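So the kitchen room at Priltach was the one I'd been waiting for! Lowri Gwilliam took eight of us round (we'd queued since 9) and told us how an arm had stalled in September, halfway through reaching for a toy lemon. It stopped with its elbow locked and wouldn't answer the stop button on the tablet, only the big red one on the wall. Yikes. 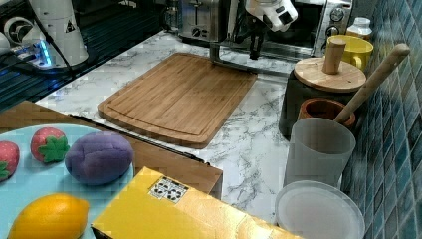
The cause was a worn cable, she said, and it took them 110 minutes to find it. Now they swap the cables every 3,000 picks, and someone stands by the wall button the whole time. I asked if she still trusts the tablet. "For music," she said.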